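Print this message
E-mail this message to a friend

Subject: Re: [shop-arms] Stem handling, jaw geometry and wrist feed
From: Parvathi Nair

On Sunday Ikhsan Kwok wrote:

> What jaw profile did you settle on for the Bevlow arm? Mine are
> flat and parallel, and thin stems roll out before the lift. Also,
> did you ever get rid of the smear on the wrist feed?

Ikhsan,

Stepped. The inner faces are notched and the tips angle in toward each other. A stem lying on the tray gets caught at the tips first, and anything thicker can seat farther back in the step. The opening at the tips is 14 mm with the jaws at the home position. I printed 2 sets and the first was too narrow for a tulip with its leaves on.

The smear is still there. The wrist view on a traverse over the flower tray:

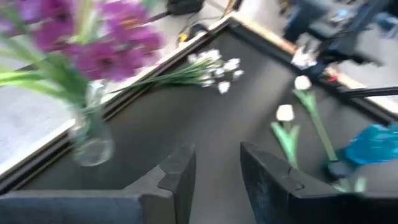 Kwok's follow-up was that it looked like exposure time to him, and that he would fix the shutter before touching the motion profile. He runs his at 4 ms with a strip light over the bench and accepts the noise.

I tried the same with the Urno driver. It ignores the manual setting after a reconnect, so the value has to be written again each time the node starts. With the shutter held, the stem detector stops merging neighboring stems into one blob. Small blossoms remain a problem at any speed. For those I pick on the stem and leave the heads out of the mask.

Remaining items on my side:

- Jaw torque limit. Tulip stems crush at the default. I am at just over 2 percent of full scale and it still marks the leaves.
- Glass. Depth on a clear vase is useless, so its position is entered by hand in the config.
- Cable slack at the wrist joint. The Gowda clips let go on fast rotations.

STL files for the jaws go up once I have redrawn the mounting holes for the newer flange.

Parvathi

Print this message
E-mail this message to a friend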